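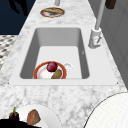
Blandine Hervieu keeps her sourdough starter in a jar with a strip of masking tape down the side, and the tape has dates on it going back further than either of us can read. "The old ones have all smeared," she says. "I just stick the new tape on top."

She has been baking for the Monday market in Tondham for six years now, and I went over early to catch her before the second batch. Early means four in the morning! She was wide awake and I wasn't, and she talked about rye the way other people talk about their grandchildren.

"Rye is sticky, it's slow, it gets under your nails," she says. "And then you cut it the next day and the smell comes up, a bit like malt, a bit like apples, and you forgive it everything." Her rye loaf gets 24 hours before she'll let anyone slice it. Customers do try to argue. She tells them to buy a roll for today and the loaf for tomorrow, and most of them walk off with both.

She didn't train as a baker. She worked in the office at a tile company in Pesex and learned from a neighbor, Hervé Pons, who had run a bakery there until his knees gave out. "Hervé wouldn't let me weigh anything for the first month," she says. "I had to put my hands in and say if it was too wet. I was wrong every time. Then one Saturday I was right, and he went and got the scale and gave it to me." She still uses it, though the display sometimes drops a digit and she has to give it a slap.

These days she makes 118 loaves for a normal market and 312 for the one before Christmas, with Inès Arnaud coming in to shape. The two of them disagree about seeds (Inès wants them on everything) and about the radio, which stays on low the whole time we're talking.

I asked what she'd tell someone baking at home for the first time, and she lit up. "Make the same bread 20 times! The same one. Change the water a little, change how long you leave it, write it down. People make a baguette, then a brioche, then a bagel, and they never get to know any of them."

And the failures? "Toast," she says. "Or soup. My mother put stale bread in onion soup and we fought over the bottom of the pot."

By then the first rolls were out and she handed me one, too hot to hold, and went back to check on the rye.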